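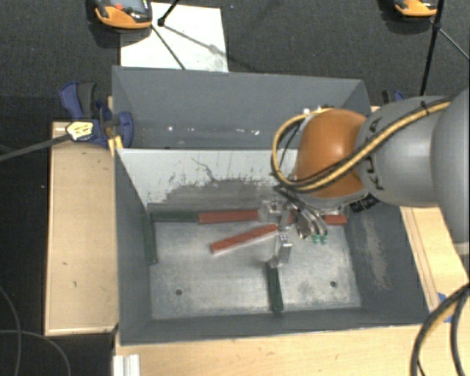
Minutes > Pullbridge Water District > Operations and Maintenance > 2018

PULLBRIDGE WATER DISTRICT
OPERATIONS AND MAINTENANCE MEETING
Jul 16, 2018

Present: District Engineer (chair), Distribution Supervisor, Treatment Plant Supervisor, Metering Lead, Customer Accounts Manager, Safety Officer, Recording Clerk.
Apologies: Finance Manager.

1. Minutes of the previous meeting

Approved with one correction. Under item 4, "Huet Street main" should read "Huet Lane main." The clerk will reissue the page.

2. Matters arising

2.1 Hydrant flushing. The north zone is complete. The south zone is held until the Zusden reservoir returns to its normal operating level. Notices to customers will not be mailed until the start date is fixed.

2.2 Easement at the Huet Lane pump station. Signed copy received from the landowner and filed. The gate lock has been changed and the old keys are void. Crews still holding old keys are to turn them in at the front counter.

2.3 Vehicle radios. No change. Carried forward.

3. Main breaks and leak repair

3.1 The Distribution Supervisor reported 16 repairs since the last meeting. Most were on cast iron pipe in the older part of town. Three were on the same block of Riltier Avenue, all circumferential breaks at or near a service tap.

3.2 The chair asked whether the Riltier Avenue breaks were related to pressure changes. The pressure logger at the nearest hydrant showed no surge on the dates in question. The Distribution Supervisor considers poor bedding more likely. Native clay was found directly against the pipe in each excavation, with no sand or gravel below it.

3.3 Discussion of whether to continue with spot repairs or bring forward replacement of the block. The existing pipe is 6-inch and would be replaced in the same size. The street is on the city's paving list, and a cut after paving would carry a restoration charge. Agreed to ask the city for its paving sequence before any decision.

Action: District Engineer to write to the city and report back.

3.4 Acoustic survey. The leak detection contractor has covered the area east of the rail line. Two suspected leaks were excavated. One was confirmed at a valve packing and repaired. The other proved to be flow noise from an open irrigation service. The contractor will not be paid separately for re-listening at that address, as the contract already covers it.

4. Zusden reservoir

4.1 The inlet altitude valve was rebuilt in place. The diaphragm had a tear along the outer bolt circle, and the pilot strainer was blocked with scale. Both were replaced. The valve now closes at the set level on the local gauge, but the telemetry reading is lower than the gauge and does not track it evenly.

4.2 The Treatment Plant Supervisor believes the pressure transmitter is drifting. A spare is on the shelf. Agreed to swap it and keep the old unit for bench testing. Operators are to use the local gauge for the daily log until the swap is signed off.

4.3 Interior inspection by divers is planned for February, when demand is low enough to take the tank off line if the findings require it. The specification from the last inspection will be reused with one addition: photographs of each roof vent screen from the inside.

Action: Treatment Plant Supervisor to draft the request for quotes.

5. Metering

5.1 The Metering Lead presented the results of bench tests on meters pulled from service. All were tested at low, intermediate and high flow. At high flow every meter was within limits. At low flow, six failed by under-registering. The failed units were all from the oldest purchase lot.

5.2 The Customer Accounts Manager asked whether the affected accounts should be back-billed. The chair advised that district rules allow adjustment in the customer's favor only. No back-billing will be done.

5.3 Agreed to replace the rest of the oldest lot ahead of the normal schedule. Serial numbers are to be checked against the accounts system before crews are sent out. Several records still show meters that were removed during the last change-out.

Action: Metering Lead and Customer Accounts Manager to reconcile the list.

6. Cross-connection control

6.1 Annual test reports are outstanding for a number of commercial backflow assemblies. Second notices have gone out. The third notice states a shutoff date and must be sent by certified mail.

6.2 One tester submitted reports with an expired gauge calibration certificate. Those reports have been rejected and the owners informed. The tester may resubmit after recalibration, with fresh readings. Readings taken before recalibration will not be accepted.

7. Safety

7.1 No lost-time injuries. One near miss at the Huet Lane pump station: a trench box was moved while the spoil pile was inside the setback distance. The crew stopped work and pulled the pile back. The pre-entry checklist will be amended so that spoil distance is recorded as a measurement in place of a check mark.

7.2 Confined space gas monitors are due for sensor replacement. Units past their due date are to be tagged and left in the shop.

8. Other business

8.1 The chair noted that the tool crib inventory is still being kept on paper. Deferred to the budget discussion.

8.2 The fluoride feed log form has a misprint in the units column. The corrected form is on the shared drive. Old pads are to be thrown out.

9. Next meeting

Date to be circulated by the clerk. Items for the agenda are due to the clerk in writing one week before. Meeting adjourned.

Related documents
Zusden Reservoir: Inspection Specification
Riltier Avenue Main: Repair History
Meter Bench Test Procedure
Backflow Assembly Testing: Notice Schedule
Excavation Pre-Entry Checklist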